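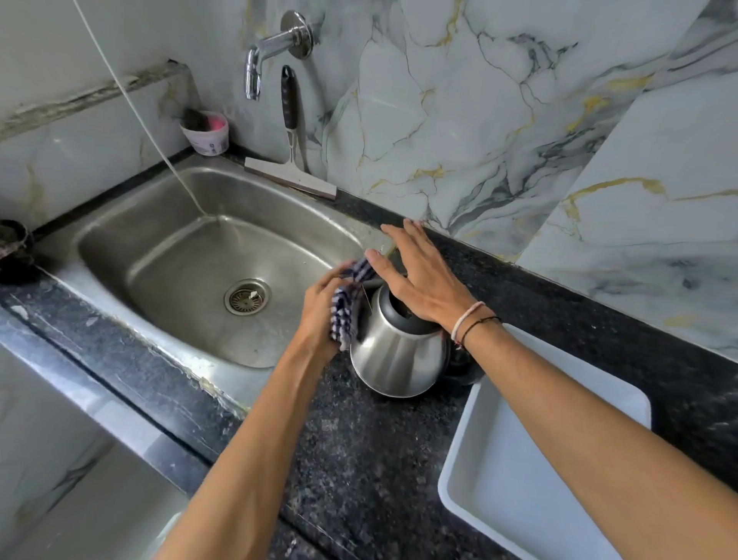 What went wrong with the Jalia arm in the kitchen trials?

The arm kept squeezing after it should have stopped. During a kettle-wiping run its wrist force sensor froze on an old reading, the controller took that reading as current, and the grip went on tightening until the operator hit the stop button. The kettle was dented. It was empty and unplugged, as our rules require, and everyone was standing outside the marked line.

Progress report to the Desdale fund, kitchen tasks, period ending in March

We lost nine working days to this fault and we still have plenty to be happy about! The stop button did its job, the log caught everything, and we now understand a part of the system that we had been trusting too easily.

The cause, as far as we can trace it: the sensor sends a reading over a cable that bends each time the wrist turns. Bezerra, who supplied the wrist unit, took the cable back and found a cracked conductor near the plug. When the signal dropped, our software held the last good value with no time limit. That second part is our own mistake, and it worried us more than the cable.

What we changed:
Any force reading older than 200 milliseconds now stops the arm and opens the grip slowly.
The cable has a longer loop and a clamp at the elbow.
Grip force is also capped in the motor drive, so the limit holds even if the main computer is confused.

We then pulled the plug on the sensor in the middle of a wipe, on purpose, 42 times. The arm stopped every time. (The first few were nerve-racking, then it got to be rather fun.)

Wiping by hand is still what the arm learns from. A person steadies the kettle with one hand and works the cloth with the other, and the pressure shifts all the time on a curved, shiny side. Our collection at the Zerham kitchen carried on through the shutdown and now stands at 57 sessions, all usable.

Still open: Bezerra has not told us how long the new cable should last. We plan to run it through 1000 wrist turns on the bench before the arm goes near a sink again, and we would like to move the April demonstration to May to make room for that. No extra money is requested. The replacement kettle came out of supplies.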